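Two little boxes and a whole lot of opinions

So I have been on a sorting kick since July, and it has reached the stage where I have feelings about boxes. Small, open, square ones, to be exact. One pale, one dark, side by side on a wood table, and everything little has to pick one. 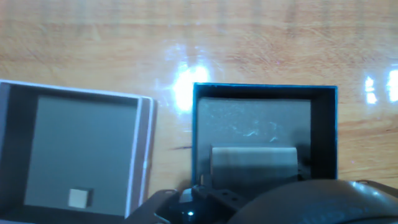
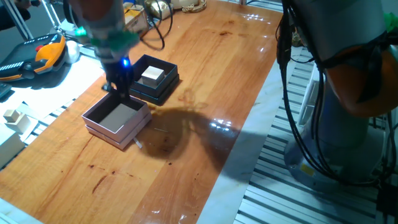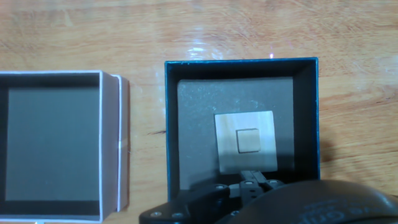 Two boxes, one shiny tabletop.

My friend Annick Sutherland thinks lids are the answer to everything. She has a whole wall of the Eltora ones with the snap tops, labeled, and I love her, but I am never going to unsnap something to put away one block. If there's a lid, the thing goes on top of the lid — and then you have a pile with a box under it. I lived like that for up to 10 years!

Open boxes, though, I'll use. I walk by, I drop something in, done. The dark one gets the stuff I'm keeping and the pale one gets the stuff I'm still arguing with myself over (it fills up faster, no surprise). Every evening at 9 I go through the pale one and move at least one thing across or out of the house.

Dust is the downside. I wipe mine with a barely damp cloth and let them air out upside down on a towel. A glossy table is great for this kind of sorting too, small things slide right over to you, but wow does it show every scratch and every lamp in the room. I've tried felt pads under the boxes and they kept wandering off, so now I just lift instead of dragging.

Next up is the hall drawer, which I have been avoiding. It has batteries in it, and keys to I don't know what, and three tape measures. Annick has already offered me a lid.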